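Cerkberg Issues Safety Notice and Software Update for Flakent Gripper Controllers

Fault in depth handling can cause contact with transparent objects; customers asked to apply reduced speed limit until update is installed

LEDESMA, September 13, 2018 — Cerkberg today issued a safety notice for its Flakent line of two-finger gripper controllers after confirming a fault that can cause an arm to move into clear objects at full approach speed. The notice covers 246 controllers shipped since April. A software update, version 2.26, is available to all registered customers at no charge.

The company has received 2 reports of unplanned contact from customer sites. Both involved transparent panels. In each case the panel was damaged and the arm went into a protective stop. No injuries have been reported.

Description of the fault

Flakent controllers plan the final part of a grasp from a depth map supplied by a wrist camera. Where a surface returns no usable depth reading, the map contains a gap. Controllers running version 2.24 or 2.25 fill these gaps with values from neighboring points before checking the path for obstacles.

On opaque parts the method works as intended, and the gaps are small. Clear plastic and glass produce gaps much larger than the fill routine was written to handle. The routine then takes its values from whatever lies behind the panel, usually the work surface. The obstacle check treats the space as open and clears the arm to move.

Edges and corner fittings on a clear panel often do return valid readings. In the affected versions, these readings can be discarded as noise if they form a line fewer than 26 points wide. The result is that the only parts of the panel the camera has measured may be removed from the map before the path is checked.

The force limit on the arm is not affected by the fault and continues to operate. It responds only after contact has been made, and it should not be relied on as the sole means of protecting fragile parts or people working near the cell.

How the fault was found

The first report was received by Cerkberg's service desk and was initially handled as a calibration problem. The wrist camera was replaced and recalibrated, and the contact occurred again under the same conditions. The case was then passed to the controls group, which reproduced the fault in Hiruro, the company's simulation package.

"The service desk followed the procedure it had, and the procedure pointed to the camera," said Saturnino Montes, director of product safety at Cerkberg. "The camera was within tolerance. The error was in what we did with the data after it left the camera, and our release tests did not include a clear part larger than a drinking glass. That is a gap in our testing and we have corrected it."

The controls group ran 926 simulated approaches with the affected software. The runs varied the angle of the camera, the position of the panel and the surface below it. Plain surfaces and heavily patterned ones were both used, including a dark veined marble.

Contact was most frequent when the camera looked down at a steep angle and the panel stood upright on the work surface. From that direction the panel presents mainly its edges, and the pattern of the surface remains visible through the clear area. 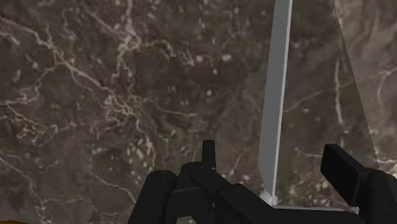 Patterned surfaces made the fault harder to diagnose. Bright lines in the stone were sometimes matched to the edge of the panel by the feature tracker, which placed the edge at the height of the table. On a plain surface the edge was more often dropped altogether. Both errors lead to the same outcome, but they leave different entries in the controller log, and this delayed the identification of a common cause.

Changes in version 2.26

The update marks any large gap in the depth map as unknown space. The arm will not enter unknown space during an approach. If no other path is available, the controller halts and displays a message asking the operator to inspect the area.

The width filter has been removed from the obstacle check. It remains in use for grasp selection, where it does not affect the path.

Customers should expect more halts after the update, particularly in cells with polished metal or glossy packaging. Operators can define a region in which gaps are ignored, but this setting now requires a supervisor password and is cleared each time the controller restarts.

Action required

Until the update is installed, customers should:

Set the approach speed to the reduced limit in the motion menu.
Stop automatic picking of clear or partly clear parts.
Keep clear guards, covers and trays out of the reach of the arm.
Confirm that the cell's protective stop is working before each shift.

The controller must be powered down and restarted after installation. A restart from the menu does not reload the obstacle check. The version number shown on the start screen should read 2.26 before the arm is returned to normal speed.

Controllers running version 2.23 or earlier do not contain the gap fill routine and are not covered by the notice. Customers who are unsure which version they have should treat the controller as affected.

"We would like to see logs from any site that has had an unexplained stop near a clear part, even if nothing was broken," Montes said. "A light touch may not have been written up at the time."

Logs can be sent through the service portal under the Flakent product page. The Hiruro test scenes used in the investigation will be supplied on request to customers who want to check their own cell layouts.

About Cerkberg

Cerkberg makes gripper controllers, wrist camera mounts and simulation software for small assembly and packing cells. The company is based in Ledesma.

Media and customer contact: Product Safety Office, Cerkberg, Ledesma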